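Clonholm on the old handheld – worth it?

pixelmoth
Finally bought Clonholm in the January sale. Runs fine on the telly, but on the handheld I get a slideshow as soon as I reach Dedstead market. Anyone got it playable? 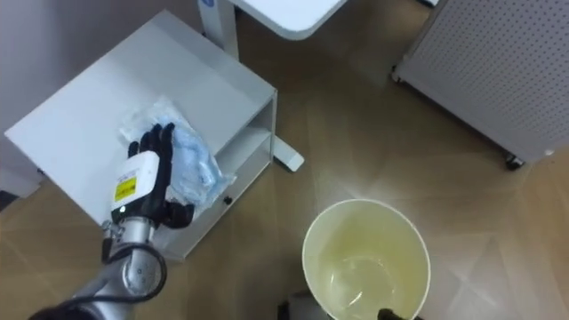
Re: Clonholm on the old handheld – worth it?

gravyboat_2
Turn shadows off and cap it at 30. Dedstead looks like a car park at dusk, but you'll be staring at the map anyway.

Drillov
Disagree. Shadows do nothing. It's the crowd setting – drop it from 100 to 4 and the market runs like butter. Quiet butter, with no customers.

gravyboat_2
So your fix is to evict the town.

Drillov
They never bought anything from me.

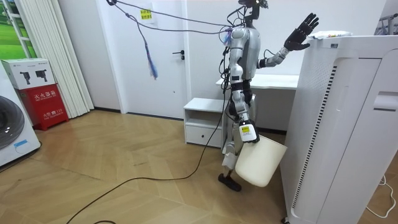
Photo: Polishchuk

pixelmoth
Tried both. Crowd setting wins, sorry gravy. Only now the fishmonger quest won't start, as the fishmonger has gone.

tinkettle
Known bug. Put crowds back up, talk to him at 2 frames a second, then drop them again. I've put 1374 hours into this game and that is the most fun I've had with the fishmonger.

gravyboat_2
Or play it on the telly.

pixelmoth
The telly is taken until nine. Off to see a man about a haddock, slowly.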